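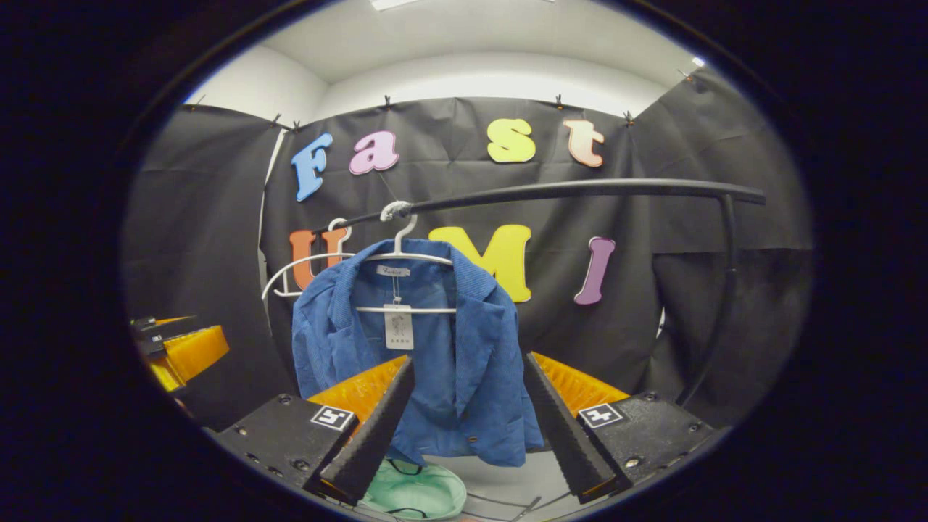
3.2 Garments and hangers

The study used 151 garments bought from two clothing suppliers, Gemar and Jelier. Of these, 36 were jackets or other tops that open down the front. The rest were shirts, knitwear and dresses, which are covered in Section 3.3. All pieces were kept as delivered, with brand labels and hang tags left in place, and none were ironed before hanging.

Open-front tops were treated as a separate group. A closed garment settles on the hanger under its own weight, while the two front panels of an open jacket can move apart or slide toward one side. The collar adds another variable. On tailored pieces the lapels fold outward and often hide the part of the hanger that a person would look for first when checking whether the garment is centered.

Figure 2 gives a typical case from the group, a blue corduroy jacket with a notched collar on a white plastic hanger. The left shoulder of the hanger extends well past the jacket, and the crossbar shows through beneath the collar. We call this condition "shoulder overhang" and recorded it for every open-front garment. The hang tag was not counted as part of the garment outline, even where it lay over the front opening as seen from the rack.

Hangers were of a single plastic type supplied by Castaño, with a wide curved shoulder bar and a fixed hook. We did not match hanger width to garment size. In the stores we visited in March, staff used one hanger for the whole range, and we kept to that practice.

Fabric was noted by hand on a short form. Ribbed fabrics such as corduroy were entered separately from smooth weaves - the early forms had only one box for both, and those entries were corrected later by Amedeo Tedesco. Each garment was hung up to 36 times over the course of the study. Buttons were left undone throughout, and sleeves were allowed to fall freely.

Shoulder overhang was scored on the Zellus scale, taking the left and right sides separately. A garment that slipped off the hanger before scoring was hung again, and the slip was entered in the notes column.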